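1/23/22

# Can a machine clear the table yet?

This gallery page belongs to the Hirkport household tasks pages. I started it in December, when a reader wrote to me and asked if she should wait for a home robot before buying a new dishwasher. My answer was no, buy the dishwasher. But the question stayed with me, and I wanted to give a longer answer.

I work with simulated rooms most of the week, and before that I worked five years in a packing hall, so I look at chores from both sides. In the packing hall we had machines that could close 300 boxes without a mistake, and the same machines could not pick up one glove from the floor. At home almost everything is like the glove.

People often ask me for a list of what is ready and what is not. I can only give my own opinion, and it changes every few months. Vacuuming a flat floor is ready, if you first pick up the socks and the cables. Mowing a simple lawn is ready too. Folding laundry is not ready. I have seen it done well with towels, slowly, and towels are the easy part of any laundry. Loading a dishwasher is somewhere in between – plates are fine, but a bowl that is turned the wrong way can stop everything.

Clearing a table is my favorite, and I give it the most space on this page. It sounds like a small job. A child of four can help with it. But for a machine every object asks for a different hold. Fruit must not be pressed. Glass is hard to see with a depth camera, because the light goes through it, and a can may roll away when it is touched on the wrong side. The cloth is also a problem. If the fingers go too low they catch it, and then all things on the table move together.

In our Clovix test room the rule is simple. The arm gets one table and a few things from daily life, and it must put them where they belong without help. We repeat each task 29 times with small changes in the positions. I do not think this is enough to be sure, but it is enough to see which mistakes come back.
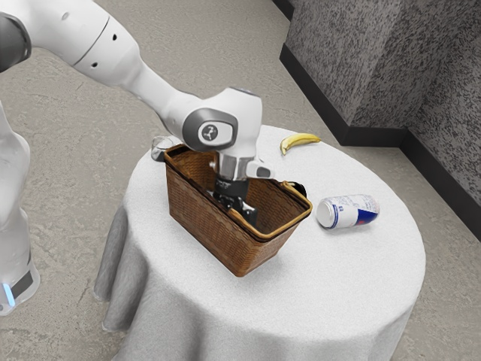

The mistakes that come back are mostly about reaching into things. From the top, on an open table, the arm has a lot of free space. Inside a container it has walls on every side, and the camera sees little of what the fingers are doing. A person would simply feel with the hand. Our arm has only a weak sense of touch, so we ask it to go down slowly and stop early. It costs time, and I accept it.

A second point is that a simulated table forgives more than a real one. The friction is a number I choose. When we move a program from Clovix to the real bench at Fandent, we usually lose part of the success on the first day, and then we win some of it back by adjusting the speed and the grip.

For shops the picture is a little better. The Alhassan store tried a machine for checking shelves, and the staff kept it after the trial. It does not touch any product, it only looks and makes a list – so the hard part stays with people. I think this is a fair way to divide the work for now.

I will add more pictures when the drawer tasks are finished.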